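Robotics in Domestic and Light Industrial Work
Handout 4: Can machines do the chores yet?
Last revised 12 September 2025

4.1 Scope

This handout covers handling tasks in kitchens and at small packing benches. Floor cleaning is left out, as it needs no grasping. Read it before the Plisilness practical.

4.2 What counts as doing a chore

A chore counts as done when the machine finishes it without help, in a room nobody has rearranged for it, at a cost in time the household would accept. Most published results meet one of these conditions. Few meet all of them.

For marking purposes we use the Billari scale. Level 0 is remote operation by a person. Level 1 is a fixed routine with known objects. Level 2 allows unknown objects of a known type. Level 3 allows clutter and recovery from errors.

4.3 Where the work stands

Bench packing of rigid boxes is at Level 2 in the Cevville trials, over 3,000 picks. Putting away shopping is at Level 1. Food preparation remains at Level 0 or 1, depending on how much of the cutting is counted.

Cycle time is a separate matter. The Janjua kitchen task allows 60 seconds per item; a person needs roughly 2.

4.4 Grasping fruit

Fruit is a useful test. The surface curves in two directions, the width changes along the length, and the stem gets in the way of some approaches. Force has to be limited to avoid bruising, so a poor grasp can't be rescued by squeezing harder.

Contact timing matters too. If one finger touches well before the other, the fruit may roll or turn before the grip closes. Tools left on the worktop add a further constraint on the approach path.

Simulated grasp on a pear-shaped fruit, with a knife blade to the left. The left fingertip is in contact; the right is still short of the surface.
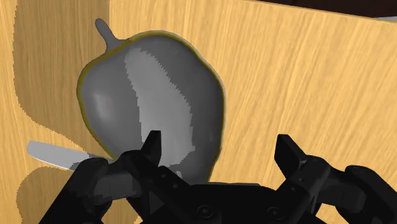 4.5 Preparation for the practical

Run 40 simulated grasps with the fruit pose varied. Log first contact for each finger, peak force and final pose. Assign a Billari level to your controller and state which condition in 4.2 it fails first.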